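3.2 Small items on the worktop

The Emora set was made up of things people keep on a shelf or windowsill. Tins stood together on a low black rack, with the plant and glassware left directly on the wood.

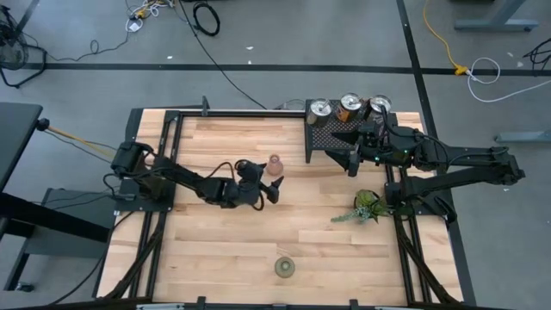 Figure 4. Worktop with three cans on the rack, a pink vase, a potted succulent and a green glass cup.

Arrangements differed in where the glassware went - on the wood or up beside the tins.
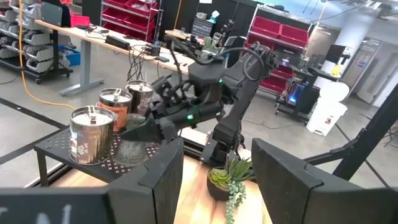
Of the 1,372 arrangements recorded, 43 were left out for missing notes.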